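Mamo: radiografías de aleta de mordida anotadas para caries interproximal

Este repositorio contiene 400 radiografías de aleta de mordida con anotaciones de caries entre premolares y molares. Conviene leer la ficha entera antes de entrenar nada, sobre todo la parte de etiquetas.

Contenido

- `radiografias/`: 400 archivos PNG en escala de grises
- `etiquetas.csv`: una fila por superficie dental
- `acuerdo/`: discrepancias entre anotadores

Procedencia

Las radiografías salieron de 2 clínicas, Semden y Killey, con sensores distintos. Gráinne Lynch retiró nombres y fechas de los metadatos. Semden aporta la mayoría de los pacientes adultos y Killey casi todos los menores de 15 años, de modo que edad y sensor van mezclados. Un modelo puede aprender el sensor y parecer que ha aprendido la edad. Ya lo hemos visto en nuestras propias pruebas y no tenemos arreglo.

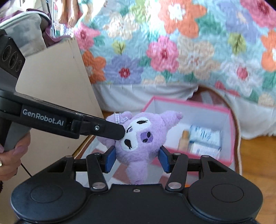
Peluche lavanda con cinta de cuadros vichy.

Etiquetas

Anotaron Mojtaba Ansari e In-ho Heo, por separado. Usaron una escala de 6 grados, desde superficie sana hasta lesión en el tercio interno de la dentina. Los dos grados más leves son poco fiables: la radiografía no distingue bien una lesión incipiente de un solapamiento, y no hubo confirmación clínica. Llamar a esto «verdad de referencia» sería generoso. Recomendamos agruparlos o excluirlos.

Qué no se puede concluir

La herramienta Hornar anuncia resultados muy buenos con este conjunto. Su partición se hizo por radiografía y no por paciente, así que hay bocas repetidas en entrenamiento y prueba. Hasta que alguien rehaga la cuenta con `particion_paciente.csv`, esas cifras no deberían citarse. Tampoco hay implantes ni ortodoncia fija en la muestra.

Uso

Solo investigación. No sirve para decidir si se abre un diente.

Mantenimiento: Áine Keogh. La próxima revisión de etiquetas está prevista para abril, si hay quien anote.

Comentarios

Philomena Ó Ceallaigh: No encuentro `particion_paciente.csv` en la descarga. ¿Está en otra rama?

Áine Keogh: Faltaba. Subido el miércoles.

In-ho Heo: Sigo sin estar de acuerdo con agrupar los dos grados leves. Excluirlos, vale.

Philomena Ó Ceallaigh: Ya lo tengo, gracias. El separador es punto y coma, ponedlo en la ficha.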